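**For release: March 21, 2022**

Zemosdale and Netine to share one walking and cycling route from May

The councils of Zemosdale and Netine have signed off a joint visitor route, the first the two towns have run together. 65 km in all, river path most of the way, quiet lanes for the rest. Opens in May.

The route has 7 stages. Each one starts and ends at a bus stop, so people can do a single stage and ride back. Signs in both languages. Maps free from the tourist offices in Zemosdale, Netine and Girnia, and at the ferry landing in Hao once the season timetable starts.

20 guest houses and farm stays have joined so far. More welcome, forms at either town hall. Owners who allready sent one in don't need to do it again.

The Girnia footbridge is being re-decked and will be shut to bikes untill that work is done. Signed detour by the mill road, short but steep. 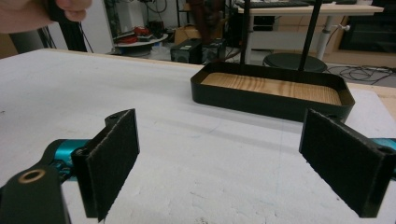 What does it cost to join as a guest house? A flat fee of 900 euros a year, which covers the listing, the sign at the gate and a share of the printed map.

Press enquiries to the Zemosdale tourist office, mornings only. Route files for editors on request.

ENDS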